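Planning and Budgeting for a Robot Work Cell
Course handout, Unit 4: Equipment 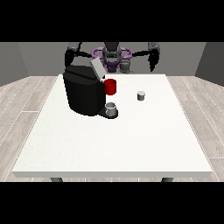

Most of the money in a small automation project is spent before the robot does anything useful, and a good part of it goes to items left off the first quote. These notes follow the order in which you will fill out the planning worksheet. Bring a draft to the September lab session. It does not have to be complete, but every line should have either a number or the word "open" next to it.

1. Start with the task

Write the task down as a list of motions before you open any catalog. For the coffee task we use in this unit, the list is short: pick up the pod, place it in the machine, close the lid, leave the mug where it is. Next to each motion, write what the arm has to be able to do. Picking up a pod calls for a gripper that opens wider than the pod and closes without crushing it. Closing a lid calls for a push along a curved path, and that is a different requirement from picking something up.

Then mark the motions that need one arm and the ones that need two. Students tend to budget for two arms from the start. If one arm can do every motion on your list in sequence, a second arm has to be justified by cycle time or by a part that must be held steady while something else happens to it. Write the justification on the worksheet. "More flexible" will be sent back.

2. Simulate before you buy

Every team builds the cell in simulation first. You need a table at the right height, the robot at the right distance behind it, and the objects at true size. Walls and floor can be plain. Time spent on wood grain is wasted unless you are training a vision system on the rendered images.

Simulation answers these questions well:

Can the arm reach every object on the table?
Does the elbow hit the table or the machine on the way?
Is there room for the gripper to come down over a small part?
How deep does the table need to be?

It answers these badly:

How hard does the lid push back?
Does the pod slip?
How often will a cable snag?

For the second group, plan a bench test and put it in the budget as its own line. Furtado, the two-arm cell from last year's case study, passed every reach check in simulation and then spent 14 working days on gripper pads. The pads themselves were cheap. The days were what hurt the project.

3. What goes on the worksheet

Arms and controller. Get the price with the controller included. Some suppliers list them separately.

Grippers. One for each arm, plus one spare. If you expect to change fingers for different parts, list the finger sets too.

Mounting. A stand, pedestal or frame, and whatever fixes it to the floor. An arm bolted to a light table will move the table.

Work surface. Record height, depth and load rating. A plain flat top is fine for most teaching tasks.

Safety. Emergency stop, guarding or floor scanner, and the risk assessment. The assessment is labor and belongs in the budget as labor.

Computer and software. Include license renewals. A license that is free in the first year is not free in the third.

The appliance or fixture being served. Buy 2 of the same model at the same time. Manufacturers change the shape of a handle or a lid without changing the name on the box, and your programmed positions will no longer fit.

Consumables. Pods, cups, test parts, tape, gripper pads.

Shipping and installation. Ask whether delivery is to the room or to the loading dock.

4. A sample allowance

The Turnetum exercise in your packet gives you 3,000 dollars for everything except the arms, controller and safety equipment, which the lab already owns. Teams usually find this tight. The first thing to look at is custom metalwork. A printed or wooden fixture will last through a teaching term, and you can replace it with a metal one once the positions have settled.

Do not spend more than 70 percent of the allowance before the bench test. The remainder is for what the bench test shows you. A team that has spent everything by then has no way to act on the results.

5. Comparing quotes

Ask for at least two quotes and put them in the same table, line by line. The packet has a pair for practice, one from Cudthorpe and one from Lirnau. The Cudthorpe total is lower. Before you choose it, check the following:

Is the gripper included, or only the mounting flange?
Who pays for return shipping during the warranty period?
Is training included, and for how many people?
What is the lead time on a replacement arm?
Does the quoted reach run from the base or from the shoulder?

The last point has caused trouble in this course more than once. On a two-arm robot mounted behind the table, the shoulders sit well apart, and each arm covers its own side better than the middle. Draw both reach circles on the table plan — to scale — and place your objects where the circles allow it. If a part must be handed from one arm to the other, the handoff point has to be inside both.

6. To hand in

Motion list with one-arm and two-arm steps marked
Table plan with reach circles
Completed worksheet, open items labeled
Quote comparison with your choice and a paragraph of reasons
Bench test plan, one page

Drafts are returned with comments. The graded version is due one week after your draft comes back.

Handout revised August 15, 2018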